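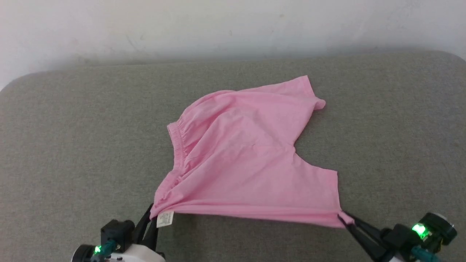 Borkholm pool reopens, minus the dress code

Swimmers in Borkholm may once again wear whatever shorts they like, after the town's leisure board voted 10 to 3 on Monday to scrap a rule that had managed to annoy almost everyone who owned a pair.

The rule, brought in last June, required all swim shorts to end "at a point clearly above the knee." It did not say whose knee, or how clear the point had to be. Lifeguards were issued a laminated card with a drawing on it. The drawing was of a man standing up very straight, and swimmers soon found that a slight stoop could bring a doubtful pair into line.

By the end of the season 185 people had been sent back to the changing rooms, among them Attila Hegyi, a retired bus driver who has swum at the pool every morning since it opened. He was turned away in shorts he had worn there for nine years.

"They told me the shorts were too long," Hegyi said. "I told them I was too short. We were both right, and I went home."

The board's reasoning was that long shorts soak up water and carry it out of the pool, and that the pool then has to be topped up. A report put the yearly loss at some 3,000 gallons. Norbert Fekete, the board member who asked to see the workings, learned that the figure had been reached by weighing one wet pair on the kitchen scale in the staff room and multiplying.

"It was a good scale," said Mabli Prydderch, who manages the pool and was not asked for her view before the rule came in. She would have mentioned the leak under the shallow end, which has been on her repair list for four years and has since been fixed. The water level has held steady through the spring.

Sales of short shorts did pick up while the rule was in force. Farkas, the sportswear store across from the pool, put a rack by the door and sold out twice. Its owner, Dezső Bozsik, now has two boxes of them in the back and is taking the news as well as can be expected.

"They're good shorts," he said. "They're just not for every leg."

Monday's debate ran to nearly two hours, a good part of it spent on whether knee-length meant the top of the knee or the bottom. One member proposed a compromise rule for weekdays only. Another asked if the matter could be sent to the neighboring town of Letumgate, where the pool has no dress code beyond a sign saying "Please." Neither idea found a second.

Lilla Csonka, who wrote the original rule, was one of the three votes to keep it. She said she accepted the result and would now turn her attention to swim caps – a subject on which she has already circulated a four-page note.

The pool opens at 7 a.m. on weekdays and 8 a.m. on weekends. Street clothes and cut-off jeans are still not allowed in the water. The laminated cards are to be handed in at the front desk, where two have been returned so far.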